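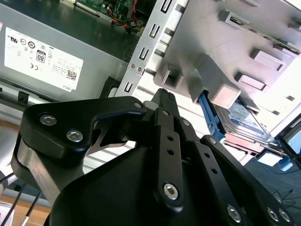
I finally opened up the old Dell in November, after Keabetswe had asked me for the 26th time (she keeps score) whether her school pictures were still on it. I'd been putting it off for years, mostly because I was sure I'd break something - I'm much happier with a sewing machine than a computer.

Johannes talked me through it over the phone, very patiently, and told me to leave the power supply well alone. It took me 2 cups of tea just to get the side panel off! The drive comes out tomorrow, once he's brought his good screwdriver over.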